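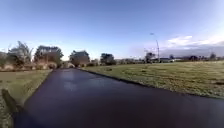 How to Keep a Series Bible Without Losing a Weekend to It

Writing > Novels > Series and Sequels

10/12/2021 by Christos Kyriakidis

In my first novel, Inspector Hurard has a bad left knee. In the second he has a bad right knee. In the third he chases a man up a bell tower and neither knee is mentioned, though a reader in Ohio mentioned both of them to me in a long and courteous email.

What I needed was a series bible, the dull document where you write down everything you've claimed so far so you can keep claiming it. I put one together in May, three books too late. You can do yours in a few evenings if you resist the urge to make it beautiful.

Step 1. Pick a plain container

Use whatever you already write in. A word processor file with headings is fine, and so is a spreadsheet. I spent nine days setting up a database with colored tags and a field for "emotional weather," and then never opened it again. If it can be searched, it will do.

Make five headings: People, Places, Time, Objects, Rules. You'll want to add more. Wait until something has nowhere to go.

Step 2. Reread the published book with a pen

Read the version readers have, in print or on your e-reader. Your last draft is a different book, and some of the facts in it were cut by an editor with better sense than you.

Stop for hard facts only: ages, eye color, siblings, scars, cars, jobs, which way a door opens. Write down the fact and the page. "Economou, baker, widower, allergic to walnuts, p. 100" is a perfect entry. A paragraph on what the walnuts mean to him is a way of avoiding work.

Copy spellings exactly as printed. My river was the Clatilden for eleven chapters and the Clattilden for one, and the one was where somebody drowned in it.
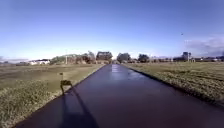 Step 3. Draw the map, badly

Put your main town on one sheet of paper. Boxes and lines will do. Mark which way is north, then mark every walk, drive or ride a character takes and how long you said it took.

You'll find trouble. In Plondlow, where all my books are set, the walk from the station to the church takes ten minutes in chapter two and most of an afternoon in chapter nineteen, when I needed Hurard to think. If two times disagree in print, choose one and use it from here on. You can always give a character a reason to dawdle. Knees are good for this.

While you're at it, decide what the ground is like. Is the road paved? Does it bend? Can a person standing at one end see who's coming from the other? Mystery writers especially should settle this before anyone claims to have witnessed anything. 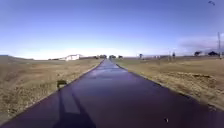 Straight path, open view to the horizon.

Step 4. Build the timeline

List events in the order they happen to the characters, even if the book tells them backward. Put a birth year next to everybody, including the dead. I gave the Plondlow church a founding date of 1436 and then a stained glass window donated by a family who, by my own arithmetic, arrived before it was built.

Check pregnancies, school years and moon phases. People do look up the moon.

Step 5. Write down the rules

Who knows what, and since which chapter? What does Hurard call his boss to her face? Does the village have cell service, or only when the plot doesn't mind? If you write fantasy or science fiction, this section will be your longest. A friend's space opera is set in 2354 and has firm laws on faster-than-light travel, all of them broken by book two.

Step 6. Add to it as you draft

Keep the file open. When you invent a fact, give it a line and the chapter number, then go back to the scene. If you can't stop mid-sentence, type XX beside the fact and search for XX at the end of the day. Tax season and anything involving Max will not trip this up, but check your villain's chapters if he signs his notes in Roman numerals.

Before you send the manuscript off, search the bible for each character in the final chapter and read their entries once. It takes me an evening. The knee is the left one, by the way. I asked the reader in Ohio.

Contact | Copyright Christos Kyriakidis | Back to top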